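Winter bread, week one

24 June 2019

The Yokoyama oven finally gave up in June, so for most of this month I have been baking in the little benchtop one from the laundry. It holds one tin at a time and browns everything on the left side first. I turn the loaf halfway and that mostly fixes it.

I had planned to write up the rye this week but it isn't ready. The starter has been sluggish since the mornings turned cold, and moving it on top of the hot water system only made it smell of nail polish remover. I tipped most of it out, fed what was left with wholemeal, and put it back in the cupboard next to the tea. It is rising again, slowly. I'll give it another 7 days before I trust it with a full loaf.

In the meantime I have been making a plain white sandwich loaf with dried yeast. The flour is Lakar, the bakers' one in the paper bag, not the cheap one they sell for cakes. I use 400 grams of it with 300 grams of water, a teaspoon and a half of salt and one teaspoon of yeast. That is a fairly wet dough and it will stick to your hands. Wet your fingers and keep going. I used to add more flour at this point and all my bread was dry for years.

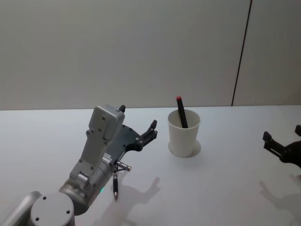
White tabletop, grey arm on the left.

The first rise takes most of the morning in a cold kitchen. I leave the bowl on the bench with a plate over it and go and do something else. When it has doubled I fold it over on itself a few times, shape it and put it in the tin, which I grease with butter even though it is meant to be non-stick. The second rise is quicker. Once the dough is level with the rim it goes in.

Mine bakes for 46 minutes in the small oven. A proper one would do it faster – check it early if you have one. I take it out of the tin straight away and leave it on the rack until it is cold, or as close to cold as the household allows.

The Vata tins are holding up well, by the way. I bought two at the Letolport market last winter and only one has a mark in it, from a bread knife, which was my own fault. A few readers asked about the size. It's the standard high-sided one and this recipe fills it nicely.

The repairer is coming to look at the big oven next week. If it is the element, he can fix it on the spot. If it is the board, I will be shopping for an oven, and the rye will have to be a small one.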